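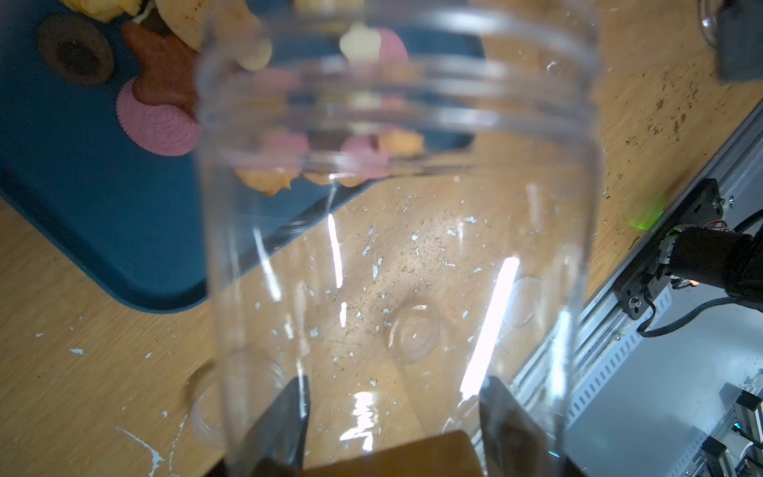
Sabina Fakir est convaincue que le robot ne lui a rien pris du tout, à part le mal au poignet. Elle me l'a dit dans le couloir, en enlevant ses gants, et depuis je n'arrive plus à parler d'automatisation comme je le faisais avant, avec des courbes et des grands mots.

Je travaille au conditionnement chez Crenshaw, à Gotville, depuis 11 ans. Des bocaux, des boîtes, des choses à mettre dedans. Quand la direction a annoncé en février que deux postes de la ligne seraient confiés à des bras Trallix, j'ai fait partie des sceptiques, et assez bruyamment. J'avais tort sur beaucoup de points et raison sur quelques autres, et j'aimerais parler des deux, parce que le débat qu'on lit partout oublie presque toujours les gens qui restent à côté de la machine.

Prendre un récipient transparent, le tenir droit sans l'écraser, y déposer quelque chose, recommencer. Pour une main humaine c'est un geste si simple qu'on ne le compte même pas comme un savoir. Pour un bras, c'est une affaire redoutable ! Le plastique clair renvoie la lumière dans tous les sens, on voit à travers ce qui est derrière, les bords se confondent avec la table. J'ai passé des heures à regarder et j'en suis sorti avec un respect immense pour les doigts de mes collègues. Je crois que c'est le premier effet de l'automatisation chez nous, et personne ne l'avait mis dans la présentation : elle a rendu visible un métier qu'on disait sans qualification.

Thắng Đặng, par exemple. Il tourne un bocal d'un quart de tour avant de le poser, depuis toujours, sans y penser. Il a fallu qu'on lui demande de montrer ses gestes au ralenti pour qu'il s'en rende compte. Il cherche le côté où la paroi est la plus régulière, pour que l'étiquette prenne bien. Ce petit quart de tour a occupé toute une réunion, et Thắng y parlait devant des ingénieurs qui prenaient des notes. En 11 ans je n'avais jamais vu ça.

Alors oui, je suis devenu enthousiaste. Je le suis d'autant plus volontiers que rien n'a été magique. Les premières semaines, on ramassait plus qu'on ne remplissait. Amr Badawi avait pris l'habitude de laisser un balai contre le poteau, et il servait. Puis les réglages se sont affinés, les gens ont appris à lire les hésitations du bras - il y a une façon de ralentir qui annonce la mauvaise prise, on finit par la sentir - et le poste est devenu un endroit où l'on réfléchit. On discute de la hauteur d'un plateau, de l'ordre des pièces, de l'éclairage. On se dispute, aussi, et c'est plutôt bon signe.

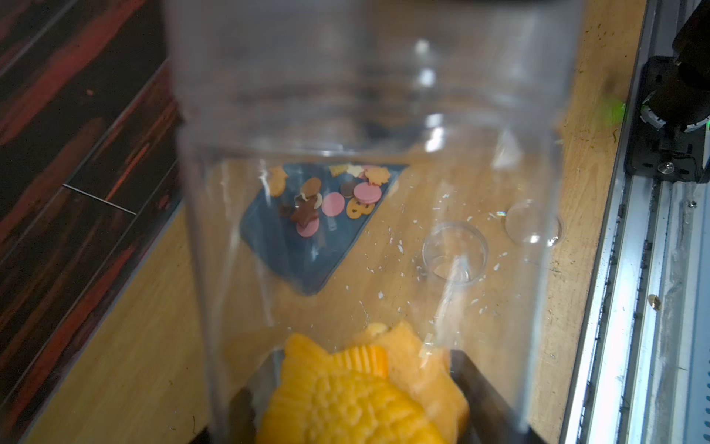 Faut-il être technicien pour travailler avec un bras de ce genre ? Une bonne connaissance du produit et quelques jours de formation suffisent pour le quotidien, à condition d'avoir quelqu'un à appeler quand ça coince pour de bon.

Cette condition, justement, je la trouve mal tenue. Le site de Bemadcombe, notre voisin dans le groupe, a reçu le même matériel que nous et une seule personne y sait reprendre un programme, Mulugeta Negash. Quand il est en congé, les autres attendent. Attendre devant une machine arrêtée, c'est pire que l'ancien travail : on n'a plus le geste et on n'a pas encore la compétence. Si l'on veut que l'automatisation grandisse les gens, il faut former toute l'équipe, sur le temps de travail, et le payer dans la grille. Chez nous, 5 personnes ont suivi la formation complète sur les 40 que compte l'atelier. C'est un début, un beau début même, mais je ne vais pas faire semblant que ça suffit.

Il y a aussi la question du rythme. Un bras va à sa vitesse, toujours la même, et la tentation est grande d'aligner les humains dessus. Youssra Ashour a obtenu que la cadence soit fixée par la personne au poste, avec un bouton qu'elle seule règle. Je défends cette règle partout où je passe. Elle ne coûte presque rien et elle change tout à la façon dont on rentre chez soi le soir.

Et puis la parlotte ! On bavardait beaucoup à l'ancienne ligne, coude à coude. Les postes sont plus espacés maintenant et cela manque, à moi le premier. On a déplacé la pause pour que tout le monde la prenne ensemble, ce qui compense en partie.

Sabina, elle, dort mieux. Elle a demandé à passer aux réglages à la rentrée et elle apprend vite, bien plus vite que moi. Je lui ai emprunté son cahier la semaine dernière, il est plein de croquis de prises, avec des flèches et des ratures, et je compte bien le recopier avant de le lui rendre.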